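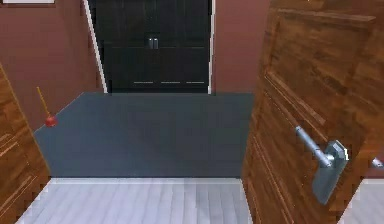
Re: [Tulside-homes] Interior doors sticking in summer
Aug 13, 2020

> We moved into the Gullodham end of Tulside in April and every door
> upstairs closed fine. Now two of them rub at the top corner and the
> bathroom one won't latch at all. Do I plane them or wait it out?
> One guy quoted me $443 to rehang all three and that seems like a lot.

Wait it out! Or at least wait until the heat's been on for a few weeks. I planed mine the first August we were here and was so proud of myself, and then by winter I had a gap you could slide a magazine through (I stuffed it with felt, it looked terrible).

What I'd do first is tighten the hinge screws, top hinge especially. Ours were the short little ones that barely get past the jamb. I swapped one per hinge for a 3 inch screw and the rubbing on the bedroom door was gone that same afternoon. Pack of 14 from Lirkitz, and I still have most of them in a jar if you want to come grab a few.

For the latch, rub some lipstick or chalk on the end of it, close the door as far as it goes and see where it marks the strike plate. Mine was hitting low, so I filed the bottom of the hole a bit – took longer to find the file than to do it.

If you do end up calling somebody, Chauhan did our back door and they were nice about it, but they're booked pretty far out right now. And ask whether painting the top and bottom edges is included. Ours were bare wood up there, all of them, and I think that was half the trouble.

Does anyone still have the dehumidifier that was going around? I'd love it next, our basement smells like a pond.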